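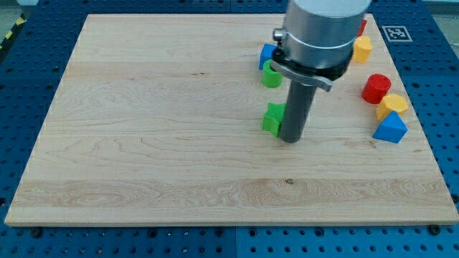
Galeria: tábuas, bancadas e outras superfícies planas

Há galerias de casamentos, de viagens e de gatos. A nossa é de madeira clara. Quem chegou à procura de pores do sol pode voltar ao menu inicial, que tem um fundo laranja bastante parecido.

As legendas são minhas, com emendas da Lejla Halilović, que percebe mais de madeira do que eu e faz questão de o lembrar por escrito. Clicar na imagem abre a versão grande, com 3000 pontos de largura. Demora um bocadinho.

Bordo claro sobre bancada azul
O veio corre na horizontal, em tons de mel, e na metade de baixo põe-se às ondas, como se a árvore tivesse mudado de ideias a meio. Há quem pague bem por esta indecisão. Chamam-lhe figura, e na serração o preço sobe assim que alguém pronuncia a palavra.

O nó
Pequeno, escuro, quase ao centro e perto da borda de baixo. O Panagiotis Berisha queria cortar a tábua de maneira a deixá-lo de fora. Perdeu a votação e ainda fala no assunto – sobretudo à hora de almoço. O nó fica.

A bancada
Azul e furada, em filas muito certinhas. Os furos têm a vantagem de se poder aparafusar ali quase tudo, e a desvantagem de engolirem anilhas. A parte azul aguenta bem o serrim; a fita amarela e preta no canto, colada com toda a solenidade, serve para as pessoas se lembrarem de que existe um canto. Mesmo assim, a minha anca continua a encontrá-lo.

Sobre o acabamento
Recebemos muitas perguntas acerca disto e as respostas variam conforme quem abre o correio. A Lejla defende o óleo, em camadas finas e com paciência. Eu defendo a cera, com um pano velho e sem paciência nenhuma. Numa madeira tão clara, o óleo puxa pelo desenho das ondas mas também amarela com os anos. Experimentem primeiro numa sobra. Se não tiverem sobras, é porque são mais arrumados do que nós.

Sobre lixar
Sempre no sentido do veio. Na zona ondulada o sentido do veio é uma questão de opinião, portanto mão leve e luz rasante. A Indira Kartha passa a palma de olhos fechados e diz «ainda não». Diz isto há 9 anos e ainda não se enganou, o que é bastante irritante.

Sobre comprar a tábua
Não está à venda. Já houve propostas, incluindo uma troca por um escadote. Agradecemos o escadote, em pensamento.

Notas soltas
A referência no nosso caderno é a 102, para quem quiser perguntar por ela sem ter de escrever «aquela clarinha com ondas». As medidas vão por correio eletrónico, a pedido. A galeria volta a ser mexida em setembro, se o sítio continuar de pé e se a Lejla acabar de corrigir a palavra «veio», que eu escrevia com acento.

Página atualizada a 11 de junho de 2020.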